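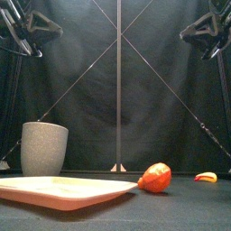 Looking after the two-arm cell: your questions

I'm Fouzia Warraich and I look after the tabletop cell at Semstead, the one with the black curtains. I get asked the same things most weeks, so I've put my answers on one page. Last changed 2026-08-23.

Why is it all draped in black?
Mostly to keep reflections down. Our old room had a big window and the afternoons were hopeless! If the cloth gets dusty, use a lint roller. Please don't take it down to wash it, I do that myself in July.

What are the crossed cables for?
They brace the enclosure. If one feels slack, tell me and leave the turnbuckle alone. Someone gave it a helpful twist last year and I spent a whole morning getting things square again.

Where do the arms go when I've finished?
Up and apart, with nothing in the grippers, and then you can switch off. The arms will sag a bit when the power goes, so give them room (and mind your fingers).

How do I clean the finger tips?
Dry cloth first, then a drop of Nidetti cleaner if they're still greasy. Wipe from the base to the tip, and don't lever the fingers apart by hand. If they don't close evenly afterwards, run the gripper check from the Flindska menu. It takes around 5 minutes.
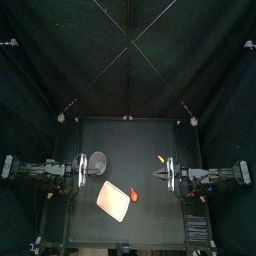 Does it matter where I put the bowl and the other bits?
For a quick check, no, as long as both arms can get at something. I like to have one thing that's easy to grab and one that's awkward, and I keep them off the rails.

How often do you check the cables on the arms?
Every 180 hours of running. I move each joint slowly through its range and watch the loops underneath, as that's where they rub. New ties are in the Mohmand box on the shelf. Snip the tails flush, please, they scratch!

And the big service?
At 2000 hours. Both arms come off their mounts, so the cell is out of use for two days and I'll put a note on the door.

One arm is lagging behind the other. Is it broken?
Probably not. Check the connectors are pushed fully home, restart, and try again. Still slow? Leave it switched off and come and find me, I'm usually in the back workshop until the kettle goes on.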